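Moving the Stuvness Message Board: Project Report
Submitted November 15, 2020

1. Background

Stuvness is a message board for people who restore and play old board games. It began as a guestbook, grew a second page when the guestbook got too long, and was put on a proper forum package called Tradis by a member who has since moved on to boats. When we took it on as our project in March, Tradis had not been updated for years and the search box returned the same post whatever you typed into it. The post was about varnish.

Our brief was to move the whole board to a new host, Garba, without losing any threads and without changing any address that people had bookmarked. The second half of that sentence took up most of the project.

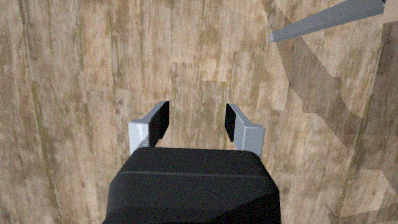 Figure 1. Simulated gripper with its fingers open.

2. What was there

An export of the board gave us 2445 threads. Many were short. One had been running since before either of us could read and consists mainly of people saying good morning to each other. We decided early on that we would make no judgements about what was worth keeping, partly on principle and partly after reading the reply we got when we suggested leaving out the good mornings.

The export came with the posts in one file and the names of the people who wrote them in another, joined by a number that Tradis had restarted from 1 at some point in its life. For a week our test copy showed a very polite member starting every argument on the site. We fixed this by matching on the join date as well as the number, and wrote to the member to apologise, although he had not noticed and asked what he had said.

3. Links

We wrote a script to follow every outgoing link in the archive. It found 261 that led nowhere, most of them to home pages on free hosting that closed long ago. The newsletter Lestetti, which half the board seems to have written for at one time or another, accounted for a good share of the rest. Its back issues still exist, but under new addresses, and the only list of old ones was in a thread on Stuvness. It was one of the broken links.
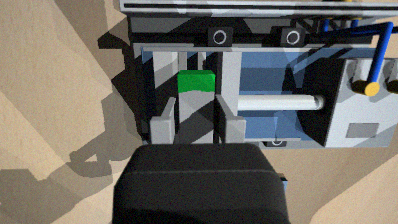 Old addresses on the board itself were handled with a table of redirects, checked by hand in batches of 200. The trouble was in telling where a link began and ended, as members had typed them in with brackets, full stops and in one case a smiley attached. Our first attempt swallowed the punctuation and our second left off the last letter. The version we kept puts a marker on each side of the address and touches nothing outside them, much like the two pale grey fingers either side of the upright block in Figure 2. It is slow, and we grew quite fond of it.

4. Opening day

The new board opened in the evening, when we assumed it would be quiet. It was busy, mostly with people asking whether it was open yet. Logging in worked for everyone whose password did not contain an accent. We put that right before midnight and posted a notice, which was read by the people it did not affect.

We then asked members what they made of the change. 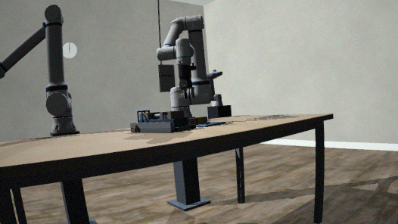
Tracey Tunstall wrote that she could find her own posts from years back for the first time and rather wished she couldn't, that the new reply button was too close to the report button, and that she had now reported her sister 2 times. She also wanted the old green background back. We moved the button. The green is available as a setting, and at the time of writing it is the most popular thing we have built.

5. What is left to do

Search still ignores words of three letters or fewer, which is awkward on a board where people discuss dice sets by the word "set". Image attachments have been moved over but keep the names Tradis gave them, so anyone saving one to their computer will get a long string of digits. We have left notes on both for next year's group, along with the script, the redirect table and the password for the mailbox, which still receives enquiries about varnish.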